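Course Materials > Work and Automation > Unit 2 > Handout: The Plate Bench at Lacerda

Please read this before we meet, and bring it with you, because I'd like us to spend most of the session talking and very little of it copying things off the board. Our case for this unit is the sample testing lab at Lacerda, where a robot arm now moves well plates on a bench that people used to run by hand. The views of the bench are from the simulation, two from overhead and one from the side.

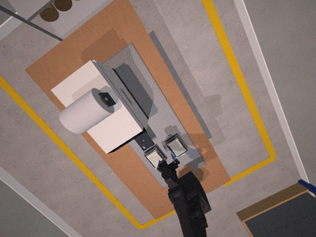
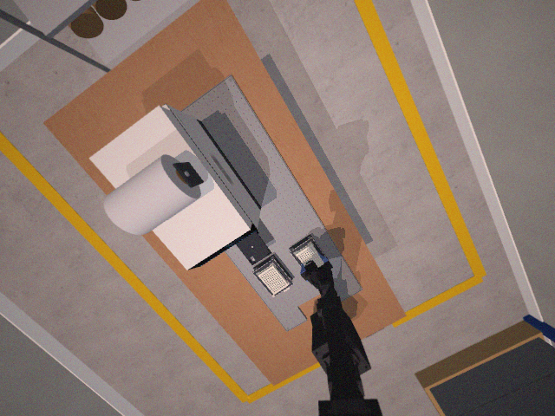
The last one is the side view.
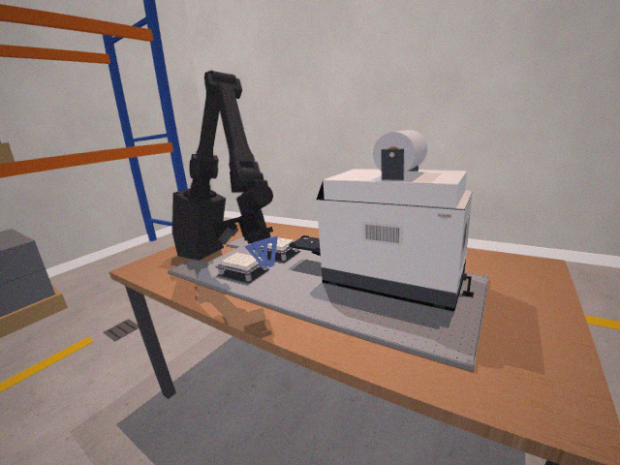

When Lacerda began planning the change, the lab had 10 technicians on two shifts, and every one of them knew how to load a plate, seat it properly, and carry it on to the next step. It was dull work and they would be the first to tell you so. It was also the part of the day when they chatted, looked over each other's samples, and caught the odd mistake before it traveled any further. I want you to keep both of those facts in your head at once, as most of the arguments we'll have in class come from holding on to only one of them.

The lab's own figures are simple. In the last February before the arm came in, the technicians handled 2,562 plates by hand. The following February the arm took on the routine ones, and people stepped in 128 times, mostly for plates that had been seated badly or labels that needed a second look. Now, 128 sounds small (and the managers were very pleased with it!), but please stop and think about what kind of work those 128 moments are. Each one arrives without warning, each one pulls somebody away from another task, and the person has to work out what the machine was doing before they can put it right.

Osvaldo Guimarães was the shift lead during the changeover, and he was kind enough to talk with me for a whole afternoon – far longer than I had any right to ask. He told me the hands-on training went well and took less time than planned. The hard part was the waiting. "I used to finish a shift tired in my arms," he said, "and now I finish it tired from listening for the thing to stop." Two of his colleagues moved over to the scheduling side and like it very much. Another asked to go back to the older bench at the Bultside site, where plates are still loaded by hand, and she is happy there too.

Pay is a sore point. The job title stayed the same, so the pay grade did as well, even though the technicians now read fault logs and write up each stop. We will come back to this when we compare Lacerda with Drutis, where the grades were redrawn before any equipment was ordered.

For class, please write a page on one of these:

– Which of the old tasks at the bench were also social, and where could that part of the day go now?
– Who should decide when the arm is stopped, and should that person need to ask first?
– If you were Osvaldo, what would you have wanted to know a month earlier?

Handwritten is fine. If you've done this kind of work yourself, do write from that – I learn a great deal from those pages every year. The Drutis reading is in the same folder as this handout, and you only need the first half of it for now.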